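Home Issues Authors Search
Print this article | E-mail this article

4. What the dogs did at the kerb

I should start with the bit that went wrong, as it shapes everything after it. My plan had been to record how long each dog stopped to sniff on an ordinary walk, full stop, and compare the older dogs with the younger ones. By the second week in February it was clear I'd been writing down two quite different things in the same column. There's the stop where the dog has its nose in a hedge and is having a lovely time, and there's the stop where the dog stands with all four feet planted, looks up the road and waits for the person to have a better idea. I had been calling both of them "sniffing". Yuto Murakami, who was coding the same walks from my voice notes, had been calling both of them "other" (we had words about this, friendly ones).

So we went back and listened to everything again. The final set has 49 dogs, 106 walks and 1342 stops, all of them in Stiltmont or on the lanes out towards Claltholm. A stop counted if the dog's front feet were still for long enough that I noticed and said so out loud. I know that's a soft rule! I tried a stricter one with a stopwatch and spent so much time looking at my own wrist that I walked into a bollard and missed a spaniel rolling in something.

4.1 Sniffing stops

Most stops were sniffing stops, and they behaved more or less as earlier work would lead you to expect. They bunched up at gateposts, at the foot of lamp posts and along the grass strip by the Mulano allotments, where every dog on the list stopped at least once. Older dogs sniffed for longer at each place and visited fewer places, so over a whole walk the total came out much the same. I was a bit surprised by that. My own guess, and I said so in the proposal, was that old dogs would simply do less of everything.

Owners were fairly patient with this kind of stop. The usual pattern was that the lead went slack, the owner looked at a phone or had a chat with me, and the dog moved on when it was ready. Where an owner did pull, the dog nearly always came along and then stopped again almost at once, often at the very next post. Whether it was making up for the one it had missed I can't tell you from this data, though several owners were sure of it.

4.2 Planted stops

Planted stops were rarer and far more interesting, and I wish I'd designed the study for them. They came mostly at junctions, and mostly in the first part of the walk, while the dog and the person still had a choice of routes. Some dogs never did it. A handful did it every time, and one of those, a stout little terrier called Yagi, managed a planted stop on his own doorstep.

Coming home was different. On the homeward stretch the planted stops nearly vanished, apart from a small group of young dogs who did it at the last corner before their own street. Myung-ja Yook has suggested to me that these are dogs who've learned that going home means being left while people go to work. It's a nice idea and I'd like it to be right, but I didn't ask owners about their working hours, so it'll have to wait for somebody else's study.

What ended a planted stop? Waiting did, more often than I'd have bet on. If the owner stood still and said nothing, the dog usually gave in and walked on within roughly 20 seconds, in one direction or the other. Pleading seemed to drag things out. Food worked very quickly, but the four owners who carried it told me they'd seen more stops since they started, and I'm inclined to believe them. Turning round and taking the dog's preferred route worked every time, naturally, and two owners had given up and were simply being taken for walks.

4.3 Some cautions

I was there, which matters. Quite a few dogs were more interested in me than in the hedge for the first few minutes, and owners may have been kinder about dawdling with somebody taking notes beside them. The route was always the owner's choice. It was also a mild, dry winter for us, and I'd be wary of carrying any of this over to August, when pavements are hot and a dog may have very good reasons for refusing one.

Figure 4
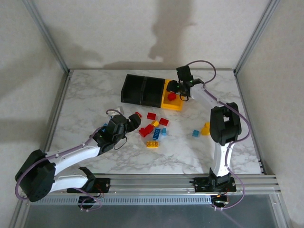

How long should I wait if my dog plants its feet and won't move?

In our walks a quiet wait of roughly 20 seconds was usually enough, with the lead slack and no coaxing. If a dog that normally walks well starts refusing often, have its paws and joints looked at by a vet.

Contact us | Copyright the authors | Back to top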